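Kinulside Notes: The Phone Corner

Filed under: Around the Office

The desk phone has survived another February. When we moved into the Grenivel building there were 29 of them, one for every desk and two for desks we never bought. Most went back to Prusaler in a crate. The last one lives on the small white table in the glass corner room, where it rings maybe 4 times a month, usually for a dentist.

Meriem El Sherbiny has been asking since the fall whether we could all agree to leave that table in a usable condition. Her proposal is modest. The phone goes at the back. The cord goes behind the phone. Anything you carried in with you, you carry out. She sent this around on a Sunday, which tells you how long it had been on her mind.

Compliance has been mixed. The cord in particular has views of its own and will be found wandering toward the middle of the table within minutes of anyone straightening it. We priced a cordless model from Ashour and were quoted $1400 for the base, the handset and something called onboarding. The cord stays. 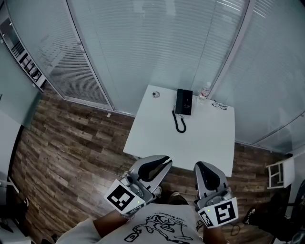
As for what gets left behind, water bottles remain the leader by a comfortable margin, with eyeglasses a strong second. If you've been squinting at your monitor all week, please go and look before you order a new pair. Unclaimed glasses move to the front desk after two weeks, where they join a collection that could outfit a small choir.

The blinds in there are a separate matter and Meriem would like it known that she is not taking questions about them. Bookings for the room are still on the sheet by the door. Write your name so it can be read, and if the phone rings while you're in there, somebody has to answer it.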